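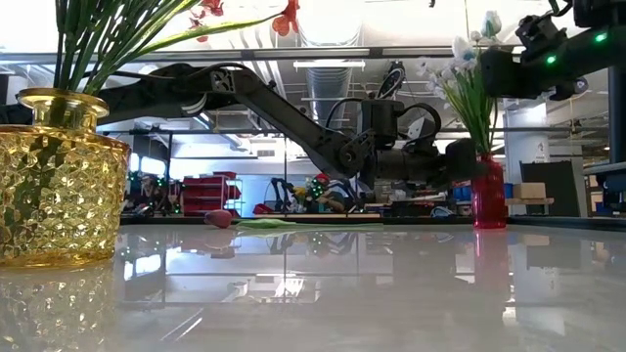 Gromidmont Jigsaw Swap: Your Questions

How does the swap work?
Bring a puzzle, take a puzzle! We meet upstairs at the Rerkgate library every month, and you can swap as many boxes as you can carry. Doors open at 12. 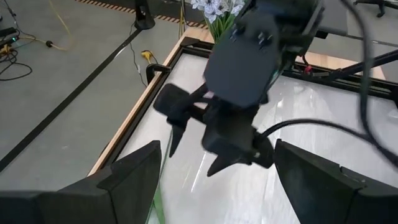

What if my puzzle is missing a piece?
Write it on the lid and bring it along. We keep a separate shelf for those, and plenty of people love them anyway.

Which size should a beginner pick?
Try 500 pieces with lots of different colors. The 1,000-piece boxes are great fun too, but a big plain sky can take weeks (I'm still working on the Orka harbor one, and loving it).
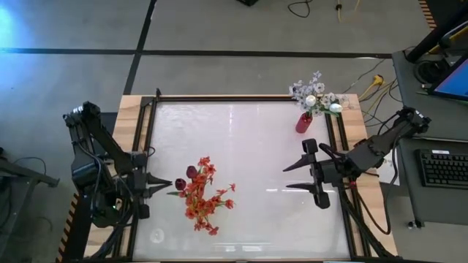 Do I need a special table?
Any flat surface bigger than the finished picture will do. My favorite is a white top, like the one on the table here, which has a light wooden base. Dark pieces really stand out on it! If yours is a little glossy too, turn the lamp until the glare is off your pieces.

How do I move a half-finished puzzle?
Slide it onto a sheet of stiff cardboard, with a second person holding the far end. For big ones, split it into 4 sections and move them one at a time. 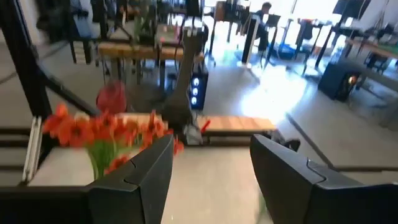

Felt mats work as well, but roll them slowly and keep the tube flat. Baltasar Carrasco has two Moroz mats to lend, so ask him at the front desk.

Is there a swap in June?
Yes, and it's our biggest one! We add 2 extra tables just for children's puzzles.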